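Ticket 559
Subject: Wrist pose drops out during cloth pulls when switching from Handex to Trullex controller
Status: Solved, leaving open for comments
Opened: 12 February 2021
Product: Drinamari teleop kit, overhead camera, wrist marker cubes
Priority: Normal

Original report

We're comparing two controllers for the same pair of arms, the Handex and the Trullex, and I am having a great time with it. The arms follow the operator's wrists. Each wrist has a marker cube, and one overhead camera reads both of them. On the Handex everything runs fine. When I plug in the Trullex, the left arm freezes for a moment whenever the operator pulls cloth toward the body. Then it jumps to catch up. The right arm does it too, but less often.

Log line that keeps repeating:

WARN pose_in: left wrist stale, holding last value

Same cubes, same camera, same operator, same garment. Only the controller changed, so my first guess was the Trullex.

Things I tried on the first day

Swapped the USB cable. No change.
Swapped the left and right cube IDs in the config. The freeze stayed on the left arm, so it isn't one bad cube.
Turned off the Pons grippers completely. No change, which was a relief, I love those grippers.
Raised the stale timeout on the Trullex to 200 ms. Much better! The freezes are nearly gone, but now the arm feels lazy on quick moves.

Reply from support

Thanks for the careful notes. The Handex quietly fills short gaps in the pose stream and the Trullex does not, so a gap you never saw before will show up as a freeze. Please put the timeout back to the default, record one run of 12 pulls, and send the pose log with the marker view turned on. Also check how the cubes sit when the hands close on the fabric. A cube that rolls with the strap can end up edge-on to the camera.

Follow-up

That was a really useful hint, thank you! I put the timeout back and ran the pulls. The log has 1,331 dropped left wrist samples, and they bunch up at the start of each pull. I replayed the same log into the Handex and the drops are all in there, it just smooths over them. So the Trullex was being straight with me the whole time.

Next I went through the overhead view with the log next to it.

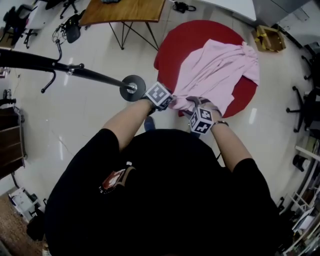 Overhead view, both hands on the near edge of the pink garment, a marker cube on each wrist.

The straps were the next thing to look at. I took up the slack on both, moved the cubes a little farther back from the hand, and redid the wrist offset in the config. Important if you copy this: redo the offset every time you move a cube, or the gripper closes short of the cloth. I forgot once and the Pons pinched nothing but air.

Second run, default timeout, Trullex: 12 pulls, no stale warnings on either side. The arm feels crisp again, and fast pulls are lovely to drive. I then ran the Handex with the same strap setup and it got better too, with less of that floaty feeling at the end of a move.

Current settings

Controller: Trullex
Stale timeout: default
Gap fill: off
Wrist offset: redone after moving the cubes
Grippers: Pons, soft pads

Still open

Could the Trullex get an optional gap fill for short drops? I would keep it off for testing and turn it on for demos. I'd also like to try a second camera from the side, if the Drinamari kit can take two streams. Happy to test a beta of either one.

Reply from support

Great result. Two streams work on the current firmware, set the side camera as secondary and calibrate it after the overhead one. Gap fill is on the list for the July release and we've added your ticket to the request.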